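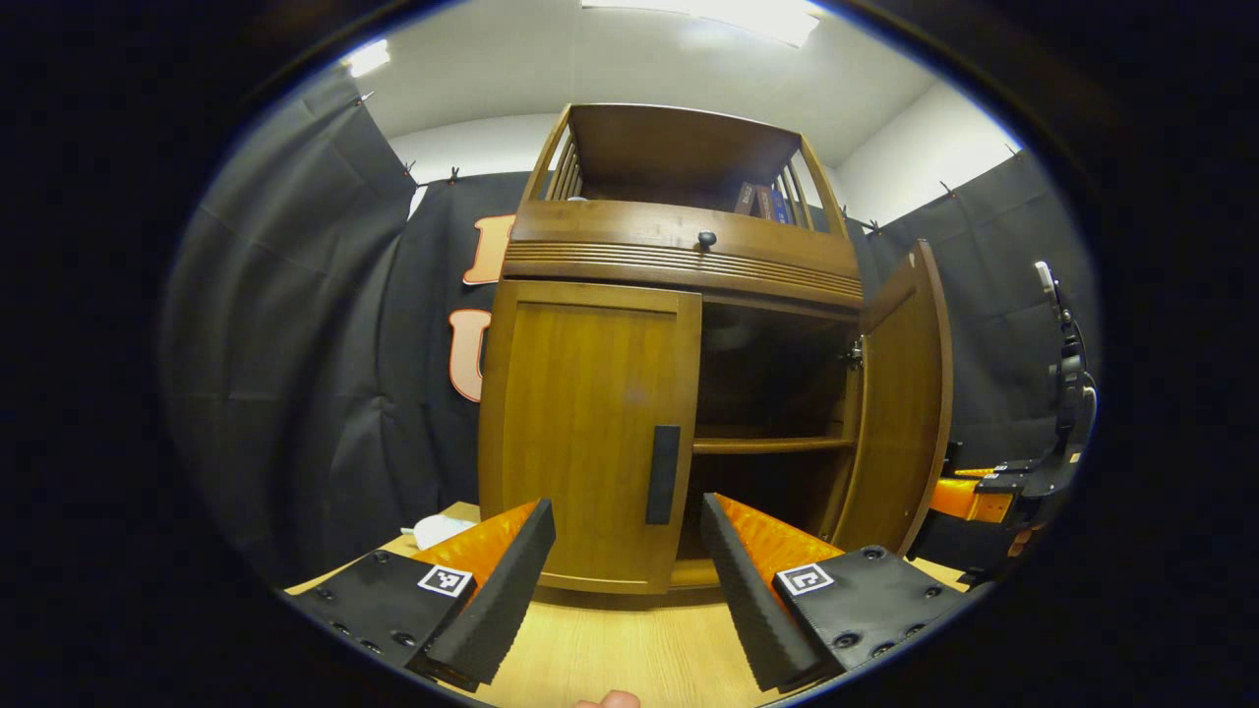 Slide 3. The cabinet, and what people say it will do for your desk

Ask for hands: who has bought a box, rack or little cupboard to sit on a table, in order to clear the table? Leave the hands up a moment.

The one on screen is the type I mean. Honey-brown wood, two doors, a wide drawer over them, an open bit on top with slatted sides. Nice thing. I'd have it in my house. My quarrel is with the claim that comes with it.

The claim, as Marina Zacharopoulos put it at the Alness meeting: "give everything a door and the mess goes away". Does it? The mess goes behind the door. Say this slowly, it usually gets a laugh and then some arguing.

Point to the lower right, door open. One shelf across the middle, nothing underneath it. People always show me this space as a success. I want to know what it looks like in January.

Then point to the top. The open part has a few dark things standing in it, boxes or books. My guess is that open tops fill first in most homes, because you don't have to move a handle to use them. I have no proof of that beyond my own hall table. If anyone has better, shout.

The drawer. One knob in the middle of a wide front. I'm wary of these. Pull a wide drawer from one point with a bit of weight in it and plenty of them go crooked. I can't speak for this one. Try it in the shop, with your keys and phone in it, before you pay.

Flora Hepburn's test (credit her, she may be in the room): put 100 small things from your desk in a tray. Put away only what you used this week. She ended up with 80 still in the tray and gave most of them to her sister. No cabinet needed. I did it and was less noble, I bought a second tray.

If Lefteris Vlachopoulos asks about price: I paid 90 for mine, second-hand, and I've seen new ones at 800. I don't believe the dear one holds more.

Skip if short of time: the bit about dark insides. A brown interior is hard to see into. Pale lining paper helps a little. Antigoni Tzanetos swears by stick-on lights, I've had two fall off.

Next slide: the shoe rack. Drink some water first.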